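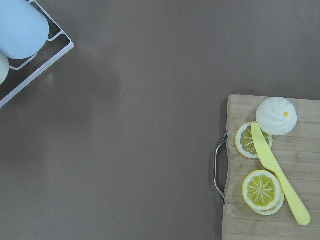 Figure 3. Wire rack at the left, cutting board with metal handle at the right.

3. Setting out the steamed bun game

Play the Ullis bun set on a flat, clean tabletop. Leave a clear strip of table between the rack and the board so players can reach across.

1. Wipe the table with a damp cloth and let it dry.
2. Put the cutting board on the right, handle facing the middle of the table.
3. Put the white wire rack in the far left corner. Check that it doesn't rock.
4. Place the round white bun on the board, pleats and yellow dot facing up.
5. Lay the other pieces on the rack or the board as shown on your game card.
6. Set the timer to 5 minutes and start.

Note: Left-handed players can swap the rack and the board. The rules stay the same.

Note: Lift the board by its handle only when it is empty. Pieces roll off easily.

Caution: Play food is not for eating. Keep the set away from children under 3.

Caution: Do not use the rack in an oven or the board for real food.

Packing away

1. Wash any sticky pieces in warm soapy water. Don't soak the board.
2. Leave everything to dry for some 10 hours, out of direct sun so the colours don't fade.
3. Pack the board first, then the rack, then the pieces.

For replacement pieces, write to Mahsa Heydari at Van Loon and quote the number on the bottom of the box.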